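From: Amparo Sotelo
To: allotment-talk list
Date: 1 October 2023
Subject: Re: [allotment-talk] Storing beetroot and carrots in sand

Valdemar Ásgeirsdóttir wrote:
> We lifted the last of the carrots at the end of September and have far
> more than we can eat or give away. The freezer is full of beans. I
> remember you writing that you keep yours in sand until spring. What sort
> of sand, and how damp should it be? Last year I tried it with a bag left
> over from the patio and everything had gone soft by Christmas. Also, do
> you wash them first? My neighbour on the Vellia side says yes and my
> mother always said no.
>
> Valdemar

Hello Valdemar,

Your mother was right. Don't wash them. Rub off the worst of the soil with your hands and leave the rest. Washing takes off some of the skin on carrots and they start to go at those spots. If they came up wet, lay them out in the shed for an afternoon before you pack them.

Twist the leaves off beetroot and leave a couple of inches of stalk, or they bleed. With carrots I cut the tops off close with a knife. If you leave any green on they try to grow again and the root goes woody.

I use play sand. Builder's sand works too but some of it has clay in it and sets hard, and then you are chipping carrots out in January. Patio sand is often kiln dried and I would guess that was your trouble last year. Dry sand pulls the water out of the roots. Mine should feel like a flannel that has been wrung out well. If you squeeze a handful it ought to hold together and then fall apart when you poke it. I put the sand in a barrow, add water from a can with the rose on, and turn it over with a spade until it is even. It takes less water than you expect.

Pack them in layers with none of the roots touching. Sand first, then carrots, then sand, and so on, with a good thick layer on top. Only use sound ones. Anything with a fork hole, slug damage or a split goes in the kitchen to be eaten that week. One bad carrot will take its neighbours with it. Big ones go at the bottom, as they keep longest, and the thin ones on top.

Last winter I put away nearly 100 carrots and lost 17, most of them from the one box that stood by the door and caught the frost. The other two boxes were against the house wall and did much better. The beetroot all kept, apart from a few of the long ones, which had shrivelled. I grew two sorts, Tika and Okar, both from the seed swap. Okar was the better keeper but Tika has the better taste, so I am growing both again.

Somewhere cool, dark and free of frost is what you want. A garage is fine if the car doesn't come in warm every night. Keep apples well away, they turn carrots bitter. Have a look through the top layer every couple of weeks, and if the sand has dried out give it a light sprinkle. Mice are a nuisance here, so I put a slab over each box and leave a small gap for air.

As for what to put them in, I have used wooden crates, old drawers and a dustbin. Whatever it is, remember the weight. Fill it where it is going to stand. Two years ago I filled a dustbin in the yard and it took my brother-in-law and a sack truck to get it into the shed, and the sack truck has not been right since. If you want metal, Eyvindsson in the high street had bins out at the front when I went past, though I didn't ask the price. Metal does get colder than wood, so stand it on a board and wrap some old carpet round it if a hard frost is forecast.

Parsnips I leave in the ground. Celeriac too, with straw over it.

I have half a bag of play sand you can have if you are passing, about 20 kilos. Bring something to carry it in, the bag has split.

Amparo 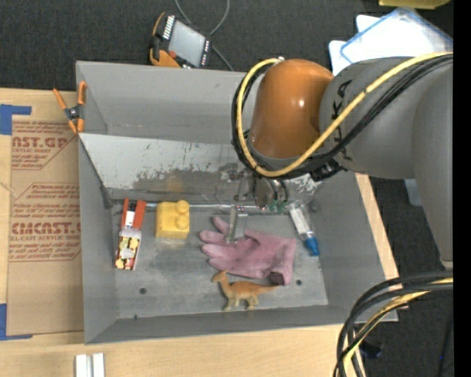
Large grey metal bin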